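Care Labels Should State Shrinkage

A care label on a cotton garment gives a wash temperature, a bleach instruction, a drying instruction and an ironing instruction. It does not give the one figure that decides whether the garment will still fit in July: dimensional change after washing, as a percentage of length and width.

The figure exists. Any mill that sells woven or knitted cloth in quantity tests it, and the buyer usually sets a limit in the purchase contract. Okura, which supplies shirting to several small makers I deal with, prints it on the roll ticket. By the time the cloth has been cut and sewn, the roll ticket is in the trash and the number is gone.

I kept records on 331 garments over 30 months at a rental workwear laundry. All were washed at the label temperature and dried on the label setting. More than 9 percent of them lost enough length to move down a full size. Every one of those had been cared for as instructed. The label was accurate and still of no use to the person wearing the shirt.

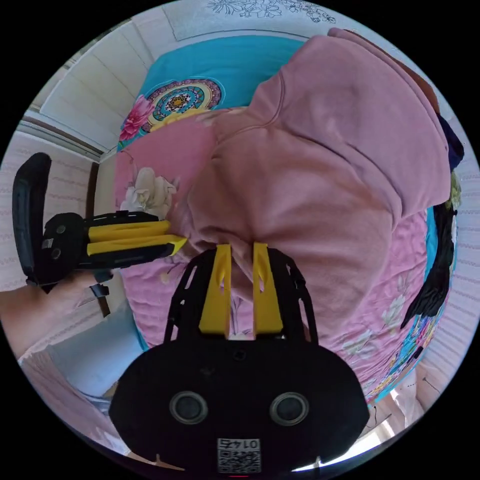
Fabric under two upright yellow fingers.

The usual objection is cost. Leif Viklund, who buys for Aasen, told me that a separate test on finished garments would add a step to every style. I accept that for lined jackets, where shell and lining move at different rates. For a single-layer shirt or a flat sheet, the cloth figure is close enough to print, provided the label says it is a cloth figure.

A second objection is that customers would misread it. Hedvig Westerberg made this point at length when I raised the matter with Ganine. She expects that a label reading "length 2%" would be taken as a defect notice. Perhaps at first. Buyers learned to read fiber percentages, and those say far less about how a garment behaves.

The format need not be complicated. Two numbers, length first, width second, measured after a stated count of washes – I would accept three – and placed under the drying symbol. Tumble drying should have its own pair where it is permitted, as the difference on loose knits is large. Brurkerer already prints a version of this on its bed linen, in type that is too small, on the side of the label that faces the seam.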